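Udmont Standing Desk, Large White Top

I bought the large Udmont in April to replace a desk that had gotten too small for two monitors and a sewing machine. It cost $2399 with delivery, so I expected a lot from it.

Assembly took most of a Friday. The legs go on with 13 bolts and the manual shows every one of them clearly. The top is heavy — get a second person to help you flip it over. One bolt was missing from my bag, and Udmont mailed another within the week.

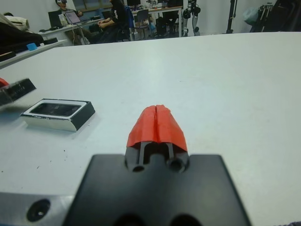

Does the white top stain?
Coffee and pencil wipe off with a damp cloth. Red ink left a faint mark that took dish soap and a few minutes of rubbing.

The motor is quiet enough to run during a phone call. It has four saved heights, and the buttons are easy to find by feel. At full standing height there is a little wobble when I type hard. The Hendgate I used before was steadier but only went up to elbow level for me.

The cable tray is the weak part. It's shallow, and a power strip with bulky plugs won't fit. I took it off and screwed on a Dendura tray I already had.

The warranty on the motor runs to 2028, the top is covered for one year. I'd buy the desk again, at a sale price.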